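**Bornano gets its nitrous oxide cut, eventually**

The chemical works at Bornano has switched on the catalyst it promised to have running in May, and says it is now destroying most of the nitrous oxide that used to leave by the chimney. The announcement came on 23 June 2023, late on a Friday afternoon, the traditional hour for news a company is proud of.

Nitrous oxide is best known as laughing gas. It is colourless, faintly sweet and a good deal less funny in the upper air, where it traps heat far better than carbon dioxide does and hangs about for more than a century. Plants that make nitric acid give it off as an unwanted extra when ammonia is burned over hot metal gauze.

Nedik, which owns the works, has fitted a bed of pellets called Mustosix directly under the gauze. The gas passes through and splits into nitrogen and oxygen, both of which the neighbours were breathing already. The bed cost 2 million pounds and weighs 940 kilograms, a figure the company gave twice in its statement. 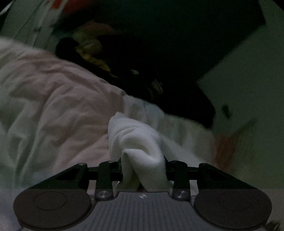
Before the change, the plant was putting out 431 tonnes of the gas a year. Nedik expects that to fall to 33 tonnes once the bed has settled in. How long settling in takes was not explained, though the phrase "in due course" made several appearances.

Garba, the firm that makes the pellets, says they should last for years if the ammonia is kept clean. It also sells a filter for keeping the ammonia clean.

Readings from the stack will be published every three months on the Nedik website, under "Community", then "Documents", then "Other". The works will go on making nitric acid throughout, most of it for fertiliser, which gives off nitrous oxide of its own once spread on a field. Nedik said fields were outside the scope of the project.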